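Sprechnotizen Vorratsdosen, Infoabend Foltesville
Dienstag, 8. Februar 2022

Folie 1 — Begrüßung kurz halten. Gleich zur Frage: Was kommt in Dosen, was bleibt in der Packung?

Folie 2 — Zahlen vom Haushaltskurs Tang. 131 Haushalte haben mitgemacht, 2.796 Dosen waren gemeldet. Zu 2.492 davon gab es noch einen passenden Deckel. Pause lassen.

Folie 3 — Verschluss. Auf die dünne blaue Dichtung zeigen, sie läuft am Deckelrand entlang. Dann die Clip-Lasche. Durchsichtige Wände: Man sieht den Inhalt wenigstens schwach, auch ohne Etikett.

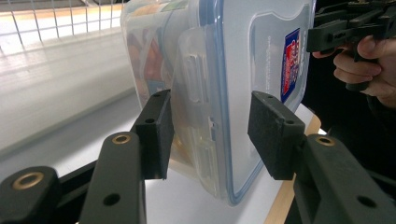
Zevine schrieb nach dem letzten Termin, Dichtungen solle man zum Spülen herausnehmen, sonst sammle sich in der Rille Mehl. Stimmt, bitte vorlesen. Ergänzen: erst ganz trocknen lassen, dann wieder einsetzen.

Folie 4 — Arbeitsfläche. Vor dem Einräumen alles vom Tisch, abwischen, dann Dose für Dose. Große Dosen nach hinten, angebrochene Packungen nach vorn. Eine helle, glatte Platte ist praktisch, Krümel fallen sofort auf. Wer nur wenig Platz hat, nimmt sich ein Fach pro Abend vor.
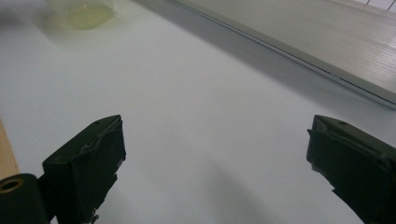

Glatte weiße Tischplatte, am linken Rand ein Streifen helles Holz.

Folie 5 — Handzettel von Trornari verteilen, 50 Stück liegen am Ausgang. Nächster Termin im Juni, Thema Gefrierfach. Fragen zu Glasdosen erst danach, sonst reicht die Zeit nicht.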